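Change of venue

A change of venue is the transfer of a trial from one court to another, usually in a different county or district. In criminal cases it is most often requested by the defense, on the ground that local feeling or news coverage has made it too hard to seat a fair jury.
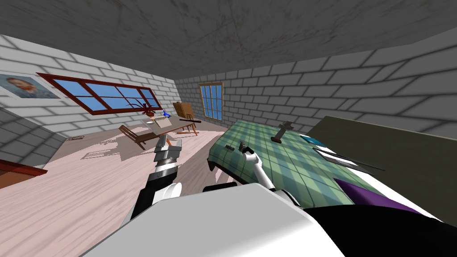
Image credit: Mikkel Steinarsdóttir / Laxdal

The request is made by written motion before trial. The defense may attach news stories, sworn statements and the results of a survey of local residents. Judges look at the size of the community, the tone of the coverage and how much time has passed since the alleged offense. A case that fills the front page in a town of 1,000 people may draw little notice in a large city.
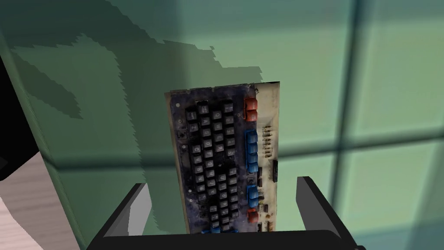

Jury questioning

Many judges put off a ruling until possible jurors have been questioned. Having heard of a case does not disqualify a person. The court asks whether the juror can set that knowledge aside and decide on the evidence.
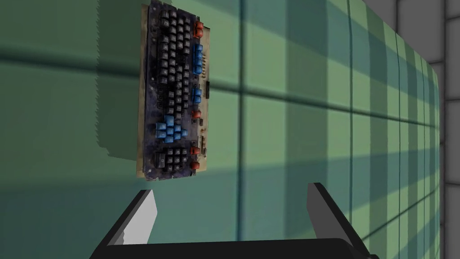 If most of the panel admits to a fixed opinion, the motion is more likely to be granted. Other remedies include a delay, a larger jury pool, or bringing in jurors from another county while the trial stays where it is.

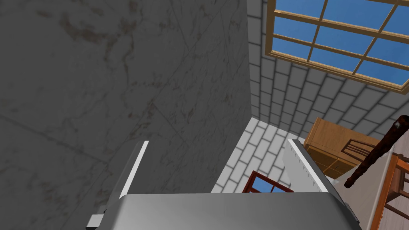 Who decides where the trial goes?
The judge handling the case usually does, although in some states a higher court or a court administrator picks the new location.

Costs

Moving a trial adds travel and lodging expenses for witnesses, lawyers and court staff. The county where the case began generally pays them.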